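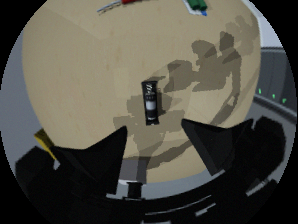 Why Round Things Roll

A can set on its side will roll if you give it a small push. A box will not. The difference comes from shape, and from the way each shape touches the surface under it.

Touching the floor

A box resting on a floor touches it with one whole flat side. To tip the box over, you have to lift its weight up and over an edge. That takes a fairly large push. If the push is too small, the box either stays where it is or slides.

A cylinder is a shape with two flat, round ends and one curved side. Cans, pipes and most candles are cylinders. When a cylinder lies on its curved side, it touches the floor only along a thin line. As it rolls, that line moves along with it. The middle of the cylinder stays at the same height the whole time, so no lifting is needed.

Rolling and sliding

When one thing slides over another, the two surfaces rub. The force that slows them down is called friction. Rough surfaces usually cause more friction than smooth ones.

A rolling object needs friction too. Friction grips the bottom of the object and makes it turn. On very slick ice, a can may slide along without turning much at all. Once an object is rolling, though, very little energy is lost to rubbing. This is why a heavy barrel can be moved by one person when a crate of the same weight cannot.

What makes a rolling object stop?

Rolling objects slow down for several reasons. The floor bends a tiny amount under the weight, and so does the object. Bending uses up energy. Air pushes against the object as it moves. Soft surfaces such as carpet or sand bend much more than wood or stone, so objects stop sooner on them.

Slopes matter as well. A floor that looks level may tilt slightly, and a can may start to roll with no push.

Full cans and empty cans

Suppose an empty can and a can of thin soup are let go at the top of the same ramp. The soup can usually reaches the bottom first. In the empty can, most of the metal is out at the edge, and it takes more effort to get weight at the edge turning. In the soup can, the shell turns but much of the liquid inside does not. It simply rides down the ramp. Thick foods, such as cold pumpkin, have to turn along with the can, so they are a little slower than thin soup.

Test it yourself

You will need a board, a few books, a ruler and two cans of the same size with different foods in them.

1. Rest one end of the board on the books so that it is 8 inches off the floor.
2. Lay both cans on their sides at the top, behind the ruler.
3. Lift the ruler straight up and watch which can reaches the bottom first.
4. Repeat with the cans in swapped places.
5. Lay a towel on the floor past the ramp and measure how far each can goes - then try it with no towel.

Write down every result, including the ones that do not match the others. Keep fingers and toes away from the bottom of the ramp.

Words to know

Cylinder: a solid shape with two round, flat ends and one curved side.
Friction: a force that acts against sliding between two surfaces.
Ramp: a flat surface with one end higher than the other.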